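FOOD AND HEAT: COURSE HANDOUT 6
Steaming and other moist-heat methods

Read this before the October practical. It replaces the older sheet on boiling and steaming, which had the wrong holding times for rice. Bring it with you, along with your yeast notes from Handout 5.

Moist heat means that water, as liquid or as vapor, carries the heat into the food. The methods we cover are poaching, simmering, boiling and steaming. Braising is left for Handout 8, where it goes with the tougher cuts of meat.

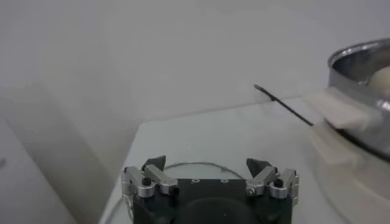

Department of Food Studies, Vollosness College
Course lead: Kolbrún Gunnlaugsson. Kitchen sessions: Hashini Sultana and Bianka Medve.

1. Why steam cooks fast

Water at sea level boils at 212 degrees F. The steam coming off it is at the same temperature. An oven at 212 would take a very long time to cook a dumpling, and you can put your hand into that oven for a moment without harm. Do not try this with steam.

The difference is the heat released when vapor turns back into liquid. Steam touches the cooler surface of the food, condenses, and gives up the heat it took to boil it in the first place. Dry air has nothing like this to give. As the surface of the food gets close to 212, less steam condenses on it, and from then on the inside cooks by conduction.

Two things follow. Small pieces steam well and large ones steam unevenly. And the outside of the food gets wet, so it will not brown. Browning needs a surface well above the boiling point of water.

2. Equipment

You need a source of steam, something to hold the food out of the water, and a lid. A pot with a perforated insert is the usual setup. Bamboo baskets absorb some of the moisture that gathers under the lid. Metal lids do not, and the drips can mark the tops of soft doughs. Wrap a metal lid in a clean cloth and tie the corners up over the handle, away from any flame.
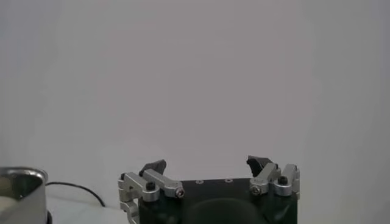 Fig. 2. Stainless steel pot, partial view.

Stainless steel alone is a poor conductor of heat. Many pots have a layer of aluminum or copper in the base to spread the heat. For boiling water this matters less than people think, as the water moves around and evens itself out. It matters a lot for sauces and for milk.

Check the water level before you start and again halfway through any long steam. Top up with boiling water. Cold water stops the steam and adds minutes you will not have in the practical.

3. Starch

Starch granules in flour swell when they are heated with water. This is called gelatinization. In wheat starch it is well under way by 150 degrees F. The granules take up water, burst or soften, and the dough changes from opaque and pasty to set.

In a baked loaf the outer layer dries out before it sets fully, and that layer becomes the crust. In a steamed dough the surface stays moist the whole time. The skin is thin, smooth and slightly elastic, and the color stays close to the color of the flour. Bleached flour gives a whiter result. Sugar has little effect on color here, though it does change how tender the crumb is.

4. Yeast doughs in the steamer

The dough goes on rising for the first few minutes of steaming. Gas expands, the yeast speeds up and then dies, and the protein and starch set around the bubbles. If the dough was overproofed, the walls are too weak to hold and the buns wrinkle or sink. If it was underproofed, they come out dense with a tight crumb.
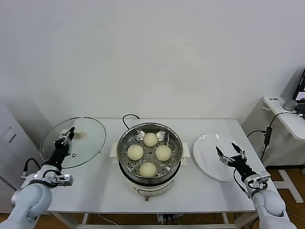
Proof shaped pieces at 78 to 80 degrees F. Higher than that and the outside gets ahead of the middle. A piece is ready when it feels light for its size and a gentle press fills back slowly. Leave room between pieces for them to spread.

Steam small filled or plain buns for 12 minutes from the time steam is visible at the lid. Turn off the heat and wait before you open it. A sudden drop in temperature can make the gas inside shrink before the crumb is firm enough to stand up by itself.

5. Vegetables

Steaming keeps more of the water-soluble vitamins than boiling does, mainly vitamin C and some of the B group. Green vegetables turn dull olive if cooked too long, as acids in the plant act on the chlorophyll. Lift the lid briefly near the start to let some of the acid vapor escape.

6. For the practical

Work in pairs. Record the weight of each piece before and after steaming and note any change in the surface. Cut one piece through the middle and sketch the crumb. Write-ups go to Bianka Medve.

Reading: course reader, the chapter on starch by Zübeyde Karakaya. The section on rice is optional.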